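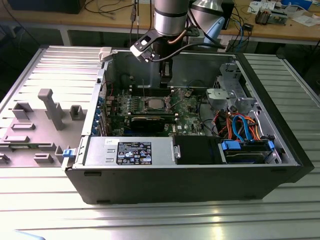 A desktop tower on its side with the panel off, at the Bellstead repair room.

Old computers find a second home in Bellstead

2023-04-27

If you have an old desktop computer gathering dust under the stairs, the good people at the Mokar repair room in Bellstead would dearly like to hear from you — and they don't mind a bit if it hasn't been switched on for years.

The room opened its doors again this month after a long winter break, and 86 computers have already been handed in by households, a couple of offices and the primary school on Amundsen Road. Each one is opened up, looked over, cleaned and, where it can be managed, given a fresh start with a family or club that needs it.

"People are often shy about bringing them in, as if we might tell them off for the dust," said Nuwan Sikder, who set up the room with his neighbour Ingvild Åberg. "We love the older towers. You take the side off and you can get at everything, the memory, the power supply, the drive, and there's usually a good few years left in it."

Ms Åberg looks after the parts shelves, and would be especially glad of spare memory, working hard drives and the little plastic clips and latches that have a way of going missing whenever a case is opened (she keeps them in old jam jars, sorted by size, and is rather proud of them).

Finished computers cost £60, with a keyboard and mouse thrown in, and the money goes towards rent and new parts. A spring appeal has so far brought in £3,525, and the pair hope to open a second room in Hulodville in July.

Computers can be dropped off at the Bellstead room on Saturdays from 2pm. Please bring the power lead if you still have it!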